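Posting the notes from our gripper comparison as a thread, since a few people asked how the bimanual fruit task went. Setup is at the Poltdale lab. September 13, 2020. Arms are identical left and right, only the fingers and the camera placement changed between sets.

Two finger designs on test. Mevo: solid, flat pads, what we have been running all year. Otov: open triangular plates with the center cut out. Same gripper body and same motor for both, so swapping is a matter of four screws per finger.

Task is short. One arm picks up a fruit, presents it over the table, the other arm takes it and puts it in the green dish. A run counts only if the fruit ends up in the dish without touching the marble on the way. Teleoperated throughout, no learned policy anywhere in this thread.

197 runs total across both designs. Silvana Guimarães and I split the operating. We each did both finger types, in blocks, because switching after every run would have doubled the screwdriver time.

First result: the mango is the best test object we have. Smooth skin, no flat side, heavier at one end. With the Mevo pads it rotates around the contact line as soon as the wrist tilts. With the Otov plates there are two edges on each side and the rotation mostly goes away.
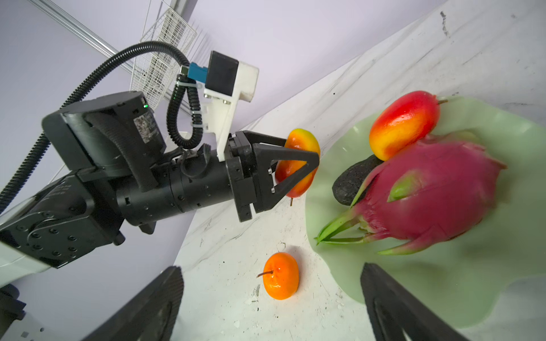

Grip position matters more than grip force. Closing across the narrow width of the mango and keeping the stem out of the fingers gave the most repeatable hold. Closing harder on a bad position just moved the slip to a later point in the run, usually the handover.

Force numbers, for those who want them: motor current limit started at 1000 mA and we stepped down from there. Otov fingers still held the mango at a setting where the Mevo pads dropped it on every lift. I will put the full table in the repo once Josué has checked the units on the left arm.

Dragon fruit was left out of the scored runs. The bracts bend and the grip width reads differently each time, so you end up measuring the fruit and learning nothing of use on the finger. It stayed in the dish as an obstacle.

The tangerine is too easy. Either finger picks it up from nearly any approach angle. Fine as a warm-up object, useless for telling two designs apart.

Cameras. Each wrist has its own module on a printed bracket. The view includes both of that arm's fingers, very close and out of focus, and we decided to live with the blur. Pushing the focus in closer made the fingertips sharp and everything at the dish soft, and the operators preferred the dish.

The open plates help here too. You can see part of the object through the cutout while closing. With the solid pads Silvana was going to the fixed camera to check alignment in the last stretch before contact. She timed it on her own runs: median pick was 19 seconds with Mevo, shorter with Otov, but her Otov block came second so some of that is practice.

Cable routing cost us more runs than either finger. The corrugated conduit needs a big loop over the wrist. Too short and it pulls on the connector at full roll. Too long and it drops into the wrist camera's view. We ended at a loop that arches well above the arm, with cable ties at the bracket.

Handover geometry. Best layout was left gripper over the middle of the table and right gripper coming in nearly level from the other side, dish just behind it. Anything closer to the left rail and the left elbow folds too far to leave any wrist range.
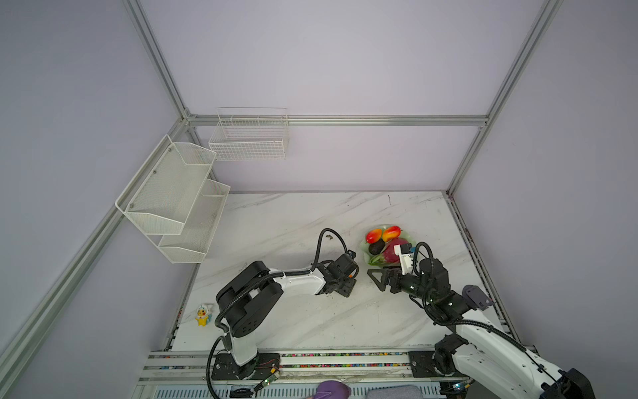
Controller: Magalhães board, stock firmware, both arms on one bus. At 85 Hz it was stable. Above that we got occasional missed reads on the right gripper and the fingers would pause partway through closing. Have not found out if that is the bus or the gripper motor itself. Next session gets one bus per arm.

Left and right arms do not behave the same at the same gains. Right one overshoots a little on fast elbow moves. Josué Caldeira thinks the joint offset is stale and wants to recalibrate before we add any more data. I agree with him, but it does affect both finger types equally.

What we did not test: anything wet, anything in a bag, anything thin lying flat on the table. I expect the solid pads to win on thin flat things. The triangle tips come to a narrow contact and there is not much surface to work with down there.

Wear: one Otov plate had a small crack at the inside corner of the cutout by the end of the session. Print orientation, I think. Reprinting with a larger fillet and more perimeters. The Mevo pads show no damage.

Decision for now: Otov on both arms for round produce, Mevo kept in the drawer for the flat object set in late September. Print files and the current limit table go up together. If you have run open-frame fingers for longer than a few hundred cycles, I would like to know where yours broke.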